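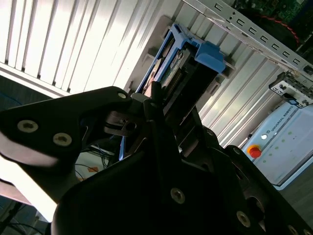

Reading time: 1 min

Hervieu 35 Equipment Shelf

The Hervieu 35 is a steel wall shelf for small offices and stock rooms. Each shelf is 35 cm deep and carries a load of up to 19 kg, spread evenly. The uprights are slotted along their full height, so shelves can be moved without taking the unit off the wall. Brackets hook into the slots and lock with a quarter turn.

The unit ships flat with 3 shelves, two uprights and 10 wall screws. Wall plugs are not included. For hollow walls, use fixings rated for the full load of the unit. Clean with a damp cloth. Do not use solvent on the coated parts.
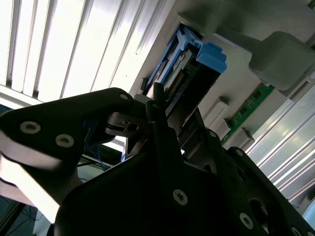

Kullmont, December

The bracket lock has been revised. The new part has a longer hook and fits all existing uprights. Old and new brackets can be used on the same unit but must not be paired under one shelf. Replacement sets are ordered through the Stosia parts desk, contact Rawan Karaki. State the upright length and the finish (gray or white) when ordering.

Shelf liners and end stops are sold separately.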